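Money & Economy > Exchange rates and reserves > Help for small importers

Why did my supplier's price go up when the central bank reserves also went up?

Babatunde Adeyemi

Good evening to all. I have a small shop in Kurngate and I buy phone accessories from a wholesaler named Clenex. They invoice me in dollars and I pay through my local bank. In January I read in the newspaper that our foreign reserves have increased for the third month. I understood this as good news for the currency, so I waited with my order. But when I asked for the new price, the same order cost me 1,909 in dollars as before, and in local money I paid more than in the month before. My bank also took a fee of 13 dollars, and it was not there last year.

My question is simple. If the reserves go up, should the local currency not become stronger? Did I misunderstand something, or is the bank giving me a bad rate?

monti_ledger

You did not misunderstand completely, but the two things are connected more loosely than the newspaper makes it sound. Reserves are the foreign money, gold and similar assets which the central bank holds. They can grow for several reasons. Exports or tourism may bring in more dollars, but the government can also borrow abroad and place the loan with the central bank. In the second case the number looks better, and the country also owes more.

There is one more point. When a central bank buys dollars from the market to build its reserves, it pays with local currency. This can make the local currency a little weaker, at least for a short time. So you can see both things in the same month and there is no mistake in the figures.
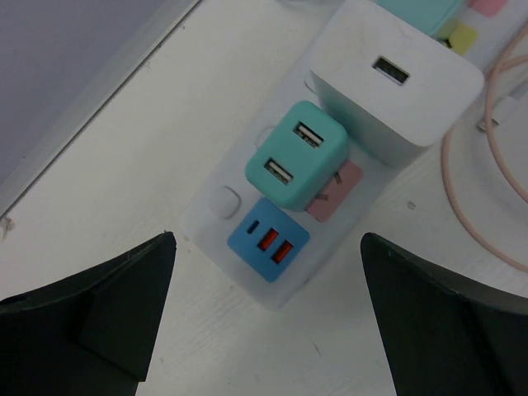 For your order, I would look at three numbers on the day of payment: the official rate, the rate your bank used, and the fee. The difference between the first two is the margin of the bank. In my case it was larger than the fee, and I had never checked it. Ask them to write the rate on the confirmation — mine did this only after I asked by email.

Also ask if they offer a forward contract. You agree the rate today and pay later. For small amounts many banks will say no, but it costs nothing to ask.

grorar77

Change bank. Mine charged me 20 per transfer and the new one takes nothing under a certain amount.

Comments

Babatunde Adeyemi: Thank you, monti_ledger. I checked and the margin was 132 dollars on this one order. I did not know that I was paying this. I have written to the branch.

pels_k: The part about loans is correct. Look for "net" reserves and read the footnote, because each country subtracts different things.

grorar77: 132 is a lot. As I said, change bank.

monti_ledger: Please compare the rate of the new bank also, before you move. "No fee" sometimes means a worse rate.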